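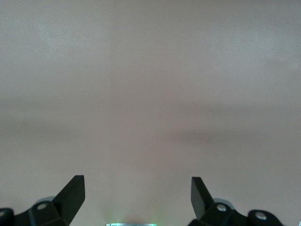 Beige surface with a soft shadow across the middle.

Notebooks > Mobile > Plirument > Widget refresh

Print this page | E-mail this page

February 3, 2019

Widget refresh, continued from the last entry. Working on build 2091 of Plirument, Android only. The iOS side is not affected as far as I can tell and I have not opened that project today.

The complaint in ticket 633 is that the reminder widget on the home screen shows old items. A user ticks something off in the app, goes back to the home screen, and the item is still there. Sometimes it clears after a while, sometimes only after the phone is unlocked a second time. Kumaresan Ramasamy reported the same thing on his own phone in November and we closed it as a launcher problem. I don't think it is a launcher problem any more. I get it with the stock launcher and with the one from the Fletdale test phone, and the stale item is the same item on both.

What I did first was turn off everything that could hide it. Battery saver off, app taken off the optimized list, sync on Wi-Fi only, no account other than the test account. Cleared the app data and signed in again. The first tick-off worked, the next one did too, and then I left the phone on the desk with the screen off and went to lunch. After lunch, ticked off one item, home screen, old list. So it needs the idle time. This explains why I never saw it on Friday, when I had the phone plugged in with the screen forced on.

Added log lines in three places: when the database write finishes, when the update broadcast goes out, and when the widget's list factory is asked for its data again. Ran it again after an idle period.

Write finishes – yes, right away.
Broadcast goes out – yes.
Factory asked for data – no. Nothing in the log until I opened the widget's settings page, and then it came straight away.

So the data is right and the message is sent, and the list is never told that its rows are out of date. I went back through the code and we call the general widget update in that path but not the call that says the list data has changed. On a fresh start the factory gets built from scratch so it reads the current rows anyway, and it looks as if the update call did the work. Once the factory has been kept alive for a while, it keeps the rows it already has.

That is a plain mistake on our side and the fix is one line. Put it in a local branch named widget-notify. Tried it with the same idle period and the old item was gone when I got to the home screen. Tried it again with battery saver on, and it was gone there too, though a little slower. I want to see that over a full night before I say it's done.

Second thing, found while looking for the first. The scheduled refresh (the one that pulls changes made on other devices) is set to 40 minutes. The settings screen lets people choose shorter times than this. It saves what they pick, shows it back to them, and the scheduler ignores it. The value is read from a constant left over from the Zanetti prototype. I remember why it was there – the prototype had no settings screen – but it should have gone when the screen was added. Anyone who picked a short time has been getting the long one.

Not sure yet what to do about it. If we simply start using the saved value, everyone who ever touched that setting will start hitting the Midudberg server more often on the day the update goes out. I don't know how many people that is. The server keeps no record of the setting, only of the requests. Possible ways to go:

- Use the saved value from now on and accept the extra load.
- Use the saved value only if the person opens the settings screen again after updating.
- Remove the short choices and leave the constant alone.

I lean toward the first one, rolled out in stages so we can watch the server. The last one is the least work but we have the short times listed in the store description, so that text would have to change as well, in every language. Kumaresan looks after the server and should have the say. Wrote him a note with the line number of the constant.

Also checked whether the refresh runs at all when the phone has been still for a long time. It gets put off by the system, as expected, and then runs when the screen comes on. There is a short gap where the widget shows the old list before the new one arrives. A small "updating" mark in the corner would cover this but there's no room for it at the narrowest widget size. Leaving it.

Things that turned out to be fine:

Dark theme. One of the reviews in the store said the widget goes blank with the dark theme. Couldn't get it to happen on either phone. The text is a bit dim on a black wallpaper, and the reviewer may mean this. The dim gray is the same gray we use in the main list, so if it changes it should change in both.

Large font. The rows get taller and the last visible one is clipped, but the list scrolls and nothing overlaps. Acceptable.

Right-to-left. Check boxes move to the other side as they should. The header text does too. The small arrow next to the list name does not flip. Wrote it down on the small-fixes list under the date format one.

One more oddity. Placing 4 widgets on the same screen, each with a different list, and then removing one of them makes the others flash empty and come back. It happened before my change as well, I went back to the unmodified build to check. Probably we redraw all of them on removal. Low priority, no one has written in about it.

Battery numbers I did not take today. The phone was on the cable for most of the logging, so they would mean nothing. The overnight run will be off the cable, screen off, test account only, with the log going to a file on the phone. Made sure there is enough space for it this time.

Left to do:

- Overnight run with the widget-notify branch, read the log in the morning.
- Answer from Kumaresan about the refresh time.
- Take out the extra log lines before merging. The one in the factory is inside the row loop and will be noisy.
- Reopen the November ticket and link it to 633, so the people who wrote in back then get the notice when the fix ships.
- Write a test for the list call. The current widget test builds a new factory every time, so it would pass with or without the fix. It has to keep the same one alive between two writes.

The Fletdale phone is back in the drawer, charged, signed out of the test account. Its screen lock is the usual one.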